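stall setup thread, Pellby hall, doing this fast before the kettle's on

cloth first. the beige textured one, NOT the white one, the white one shows every cup ring. learned that in May

Somtochukwu Okafor brought the dark curtains and we got them up by 4. took nearly 20 minutes to get them hanging straight, my arms are gone

raffle bits still coming in. 80 tickets sold so far, 600 printed, so please come buy some lol

Chinyere Shehu wants everything priced by tonight. I want a sandwich. we'll see who wins

grapes are on the notebook for now — need to find a bowl. if anyone in Skikenby has a nice big one pls message me, will wash and retrun it

also the notebook is meant to be for sign ups so the grapes really can't live there

can't decide on spacing. everything up the back and leave the front clear-ish? or spread it out? Briggs says spread. Briggs isn't the one carrying it

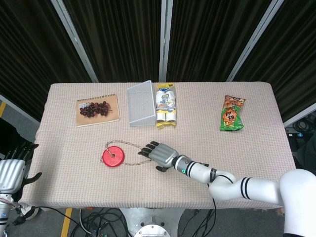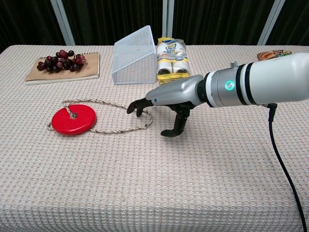
Back row so far, grapes still on the notebook — bowl offers welcome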